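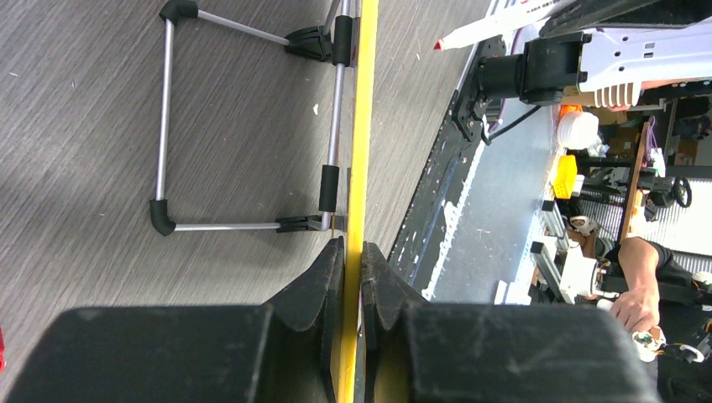
Small Jobs, Badly Postponed: Tape, Strips and Other Sticky Business

Masking tape goes on in an afternoon and comes off in a thousand pieces, usually the following April. A few things I've learned in my garage in Dutport, mostly on my knees.

Pull it while the paint is still a little soft. Fold the tape back over itself and go slowly. If you went to bed instead, run a sharp blade along the line first, or you'll be repainting the trim and calling it a "refresh."

If it tears into slivers, warm it with a hair dryer on low. Your spouse's hair dryer works best. Put it back before Tuesday.

For gum left on glass, cooking oil and a rag. Leave it 2 minutes. My neighbor Donnie Leckie swears by lighter fluid and has the eyebrows to match.

Cheap tape is cheap once. I bought 18 rolls at a closeout in Hellon and have thrown out most of them, one curse at a time.

Store rolls flat in a zip bag, out of the sun. A roll left on the dashboard becomes a doorstop.

Fold a tab under when you finish, so you can find the end next time. I have told my family this for years and they continue to live like animals.

Next: drawer runners, and why yours squeak.

Posted in Workshop | 2 comments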